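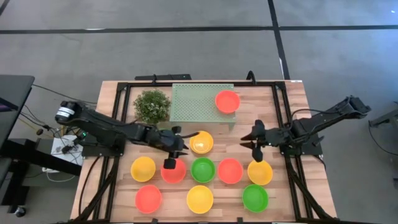
Plastic bowl

A plastic bowl is a round, open dish moulded from plastic and used for eating, mixing, serving, sorting and play. It is one of the most useful things in any kitchen cupboard, and one of the most cheerful. Bright colours such as red, yellow and green are long-standing favourites, and sets that mix several colours are common in homes, preschools and camp kitchens.

Shape and size

Most plastic bowls have smooth, curved sides and a rim wide enough to grip. Small snack bowls hold 300 millilitres, a handy amount for cut fruit or a scoop of ice cream. Cereal bowls are larger, and mixing bowls larger again. A slight taper from rim to base lets bowls of the same size nest in a stack, so a set of 14 can live in the corner of a single shelf.

Materials

Polypropylene is widely used for everyday bowls – it is light, tough and copes well with warm food. Melamine is harder and heavier, with a feel closer to china, but it doesn't belong in the microwave. Deep colour comes from pigment mixed through the plastic before moulding, so a scratch shows the same colour underneath.

Colour and sorting

Colour is where these bowls really shine! Families often give each person a colour, and cooks use them to keep ingredients apart. In early childhood rooms they are wonderful for sorting buttons, pompoms or shells, and laying the bowls themselves out in rows makes a lovely pattern game. The Kelldale set, sold in packs of 6, became well known among playgroups for this. Udanar later brought out a rival range in 17 colours, including a mustard that collectors still hunt for.

Care

Warm soapy water is enough for most bowls. Tomato and turmeric can leave an orange tint, especially on paler colours, and a few hours in the sun often fades it. Bowls should be fully dry before stacking, or they may stick together.

See also: Melamine ware; Mixing bowl; Nesting tableware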